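Course Notes › Equipment Planning for Service Robotics
8 min read

Unit 5: Budgeting for a cleaning robot

In the last unit we wrote the task list for the Mustonen building. This unit turns that list into a purchase plan. Bring your task list to class, since the worksheet refers to it by line number.

1. Start with the task, then price the arm

Most first drafts handed in for this course begin with a robot arm from a catalog and work backward. The result is a plan with one large number at the top and nothing under it. Begin with a single task and write down everything that has to be in the room for it to happen. For wiping a bathroom sink, that means an arm with enough reach, a hand that can hold a cloth, a sensor near the wrist, covering for the parts that go near water, cables, power, and a supply of cloths.

Then sort the items into three groups:

Capital: bought once and expected to last the project.
Wear items: bought again on a schedule.
Site costs: anything spent on the room itself, such as outlets, cable covers and storage.

The third group is the one students leave out. It is often small, but it needs a different approval at many sites, and that takes time.

2. Wear items

Fingers, sleeves and cloths are wear items. In the Prilen worksheet, the sleeve for the forearm is listed at $632 for a set, and the plan calls for one spare set from the start. Spare fingers come to $1,472. Put both on the first order. A spare ordered after the first one fails leaves the arm idle while you wait for delivery.

Cloths are cheap and are easy to forget for that reason. Decide early whether they will be washed or thrown away. Washing means someone's time, and that belongs in the labor line.

Sink work is the task we use for costing in this unit. The basin walls slope, the drain and faucet get in the way, and the cloth has to be held against the surface while the fingers stay clear of the metal.

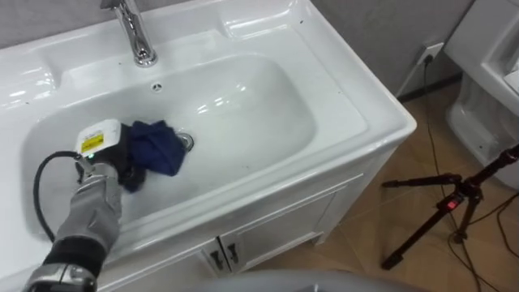 Photo: Keltov Lab / course archive

Go through your own parts list with the photo next to it. The silver-gray covering on the forearm and the dark fingers holding the cloth go under wear items. The white sensor module on the wrist is capital, but the cable that loops out of it should be entered as a wear item. Cables that move with a wrist bend many times a day, and a spare costs little next to a lost afternoon.

Look at the floor, too. There is a tripod with cables by the toilet, and a power cable runs from the wall outlet across the tiles. In a plan, those lines are site costs: cable covers, a longer lead if the outlet is on the wrong wall, and a check on what the circuit can carry. Bathrooms are small, and everything on the floor takes space from the robot and from anyone walking in.

3. Buying, leasing and sharing

The Pultadbridge plan, which we read in class, compared three routes. Buying had the lowest total over the full term but needed all the money in the first year. Leasing spread the cost but did not include wear items. Sharing one unit between two sites looked cheapest on paper until transport and setup were added – $1,529 per move, by their figures.

Work out how many moves your schedule needs before you choose sharing. If the unit moves every month, the transport line may be larger than the lease.

4. Timing

Orders placed in March for a summer start should go in this sequence:

Site check and outlet work
Arm, hand and sensor
Wear items and first spares
Cloths and cleaning supplies
Training hours for staff

Site work goes first because it has the least predictable timing. Training can be booked early, but do not fix the hours until the delivery has been confirmed in writing.

5. What to hand in

One page, with the three groups as headings. Each line needs a quantity, a unit price, a supplier and the month you expect to pay. Mark any price that comes from a quote older than the current term. Under the table, write one paragraph on which line you trust least and what you would do to check it – a second quote, a site visit, or a call to the supplier.

Do not include a contingency line without saying what it covers. Plans that say only "other" will be returned.

Related notes
Unit 4: Writing a task list for a building
Unit 6: Reading a lease agreement
Worksheet: Prilen parts and spares
Case reading: Two sites, one robot (Pultadbridge)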